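Unit 4 handout: Two-arm place setting task
Instructor: Siobhán Geraghty
Lab support: Cyril Wragg

4.1 Purpose

In Unit 3 each group moved one object with one arm. Unit 4 adds the second arm and a second object. The task is to bring a cup and a plate together in the middle of the table, cup on plate, with both grippers clear of the objects at the end. Groups collect their own demonstrations, train one policy in Drerkero, and report results on the shared test layouts.

4.2 Starting pose

Both arms start from the saved pose named pirkel_home. Grippers are open. Do not edit this pose. If an arm stops short of it, run the homing script again and log the joint error before you continue. An error above 6 degrees on any joint means the session stops until Cyril Wragg has checked the arm.

4.3 Collecting demonstrations

Each group records 35 demonstrations. A demonstration counts if all of the following hold:

The plate is moved by the left arm only.
The cup is moved by the right arm only.
The arms do not touch each other.
The last second of the recording shows both arms still.

Move the objects by hand between recordings. Change the cup's handle direction as well as its position — last year's groups changed position only, and their policies failed on nearly every rotated cup. Keep failed attempts in a separate folder. They are used in Unit 5.

4.4 Time limits

An episode is cut at 722 control steps. A demonstration that runs longer is dropped by the loader without a warning, so check the step count before you save. A steady operator should finish in 383 steps or fewer. Pauses in the middle of a motion are learned along with the motion. If you need to stop and think, discard the recording and start over.

4.5 Order of actions

The plate goes first. The right arm may begin its approach while the plate is moving, but it must not close on the cup until the left gripper has let go. This rule follows the Parsons timing chart from the Unit 2 notes. Groups that want to overlap the two motions further may do so in the optional part, after the basic version has been graded.

4.6 What to hand in

One page of results, the training log, and the failed attempts folder. State the success rate for each test layout separately. A single average will be returned unmarked. Reports are due Wednesday at the start of lab. Flusano accounts close at the same time — copy your files before then.

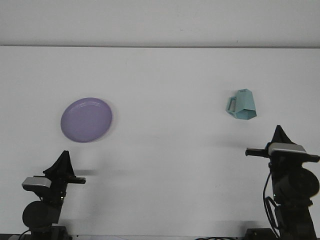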